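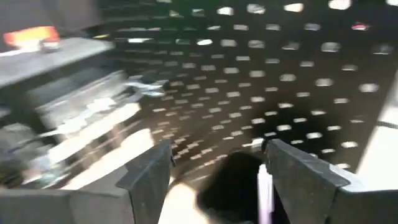

**Grinlow Tool Library, workroom meeting, May 3, 2018**

Present: Leonie Maihi (chair and notes), plus 6 members. Apologies from the Paewai Street folks, who had a school concert and sent their love.

**Last meeting's notes**

Read and agreed, with a small fix to the spelling of Urimia.

**The black pegboard**

We spent a good long while on this one! Everybody likes the panel, and the rows of little slots give us plenty of choice about where things go, but the round pegs from our old Fletbridge board don't suit them. We talked over filing the pegs down (a lot of work, and a bit rough on the hands) and settled on buying slotted hooks instead. Leonie will ask at Urimia for a price on a mixed box and may spend up to $714 from the workroom fund, shelving included.

There was also a friendly back-and-forth over painting tool outlines on the panel. White shows up nicely on black, but once it's on, it's on, so we'll try chalk for 3 weeks and see how we feel.

**Where things hang**

Hand tools people borrow most should go at elbow height, with clamps lower down. Heavy items stay on the floor shelf until the new hooks have been tested.

**Labels**

Leonie brought 2 sample sheets. The larger lettering won easily, and she kindly offered to print the rest at home.

**Any other business**

The kettle is leaking again. Please bring a spare if you have one.

Next meeting later in May, same room, after the hooks arrive.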